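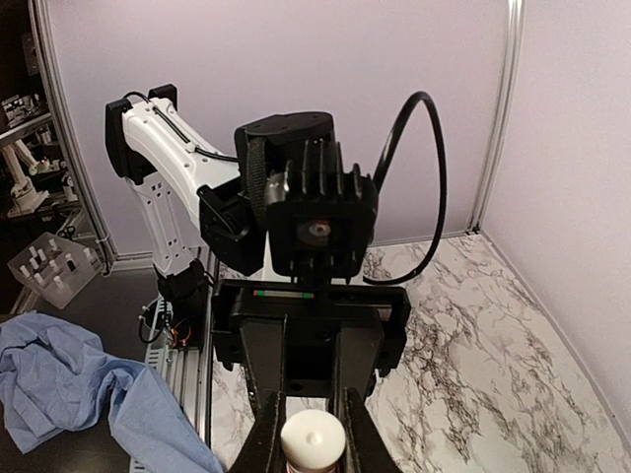 Palacios, November

How Marble Gets Its Stripes

Marble starts out as another rock called limestone. Most limestone is made in the sea, where shells and bits of coral pile up on the bottom. Over a very long time, the pile gets pressed into solid rock.

Sometimes that rock ends up deep underground, where it is hot and the weight above it is huge. The limestone does not melt. Its tiny grains grow into bigger crystals that lock together, and then it is marble.

Pure marble is white. The lines running through it are called veins. They come from clay, sand or other material that was mixed into the limestone — even a little is enough to leave a dark streak.

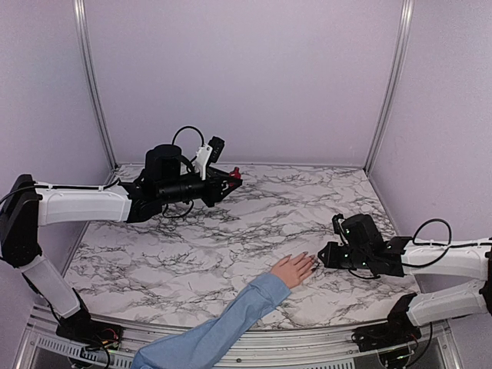

Why is some marble pink or green?

Iron can turn marble pink, red or yellow. Green often comes from a mineral called serpentine.

Workers cut marble into slabs with saws that have diamond on their edges. A slab for a counter may be only 20 millimeters thick. Lemon juice and vinegar leave dull marks on it, so spills should be wiped up soon.

Many things are made to look like marble, with the veins printed or mixed in.
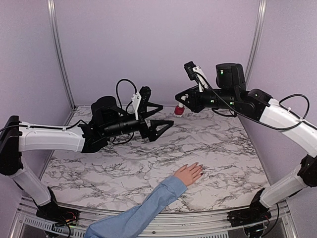

A marble pattern in white and dark gray.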